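Stedmont Drivers Help Board > Buying and Selling > Used Cars

Should I walk away over a missing service history?
Asked by Trudy Goodwin, 2021-03-15

Hi everyone, long-time reader, first time posting. I've been shopping for a used automatic wagon for what feels like forever and I finally found one I like. It's a Nepia, the older shape with the big tailgate, one owner, very clean inside, and it drives beautifully. No clunks, no weird smells, shifts so smoothly I kept checking whether it had shifted at all!

The catch is the paperwork. The seller has a folder with stamps and receipts for the first few years and then it just stops. He says he moved, switched to a small shop near his new place, paid cash and never kept the slips. The shop has closed. He seems like a nice man and I don't think he's lying to me, but I've been wrong about nice men and cars before.

He's knocked $530 off without me asking, which made me happy for one evening and then nervous. Is that a fair discount for a gap like this? And is there anything I can do to find out what was or wasn't done? I'm mostly worried about the transmission fluid, because my sister's last car died that way and the bill was awful. I'd be using it for the school run and a long drive to my mom's every other week, so it needs to be dependable more than it needs to be pretty.

Also, he wants an answer pretty soon as he has somebody else coming to look. Thanks in advance, and sorry this got long.

3 answers

Rami Saab
Accepted answer

Hi Trudy! I've bought two cars with gaps in the history. One was great and one was a money pit, so I get why you're nervous.

First thing, ignore the other buyer. Maybe there is one, maybe there isn't, but either way it shouldn't change what you check. When I bought the money pit I was told the same thing and I skipped the inspection to beat the other guy. I'm still annoyed with myself.

What I'd do is pay for a pre-purchase inspection at a shop you pick, and tell them up front that the transmission is the main worry. Ask them to look at the fluid if that car lets them (some of the Nepias have no dipstick, so they have to get it on a lift) and to scan for stored codes. Ask them to do it from cold too, so leave it parked overnight if the seller will let you. A warm automatic can hide a lot. Mine shifted like butter on the test drive and then banged into second every single morning.

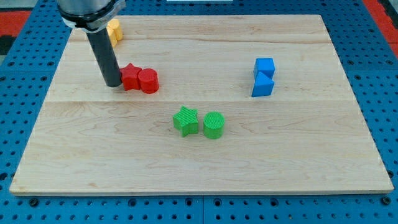 Maple board on the blue table

Second, call the dealer that did the early stamps. Give them the VIN and ask if they have any later visits or recall work on file. Some will tell you over the phone, some want the owner to call, so get the seller to do it while you're standing there. Then run one of the paid history reports. They won't show every oil change but they often show mileage at each registration, and if the numbers climb evenly that's a comfort.

Look in the car as well. I found an oil change sticker on the door jamb of my current one that the seller had forgotten about, and it had the shop name and mileage right on it. Check under the hood, inside the glove box, in the back of the owner's manual. People stuff receipts in there and forget them. He may also have bank or email records even if he swears it was all cash – worth one polite question.

On the price, I can't say if $530 is fair without knowing what he's asking. What I'd do is add up the catch-up work: transmission service, coolant, brake fluid, maybe spark plugs depending on miles. Get a quote for all of it from the same shop that does the inspection and show him the quote. If his discount covers it, fine. If it doesn't, you've got something on paper to bargain with, and that's a lot easier than just saying you feel it should be lower.

If he refuses the inspection, walk. That's the one I wouldn't bend on.

Keith Brunton

Dont buy it. No history no sale, thats my rule and I've had 11 cars. Plenty of wagons out there with a full folder.

If you do buy it change every fluid the first week. I use Dranatex in mine but check the manual for the right spec, automatics are fussy about it.

Khurram Gilani

I'm going to disagree with Keith a bit. A full folder is lovely but I've seen folders full of stamps on cars that were still neglected, and my own car has hardly any paper because I do most of it myself in the driveway. I'd go by condition plus the inspection.

One thing to add to what Rami said. If the inspection finds the fluid is really old and dark, ask the mechanic what they'd do before you agree to a full flush. Opinions are all over the place on this. My guy prefers a plain drain and fill, then another one a while later, and that's what I did on mine with no trouble so far. Another shop wanted to sell me the machine flush plus an additive. I said no to both.

Also take the long way on the test drive! Highway, a hill, some stop and go, and a slow parking lot crawl with the radio off. Try reverse on a slope. I only ever did a loop around the block until I got burned.

Comments

Trudy Goodwin: Thank you all so much. I texted him and he's fine with an inspection, and he's going to call the dealer about the VIN. He also says the car can stay parked overnight first. Rami, I'm going to hunt for stickers like a maniac.

Rami Saab: Good sign that he said yes. Let us know what they find, and ask for the report in writing.

Keith Brunton: Check the spare tire too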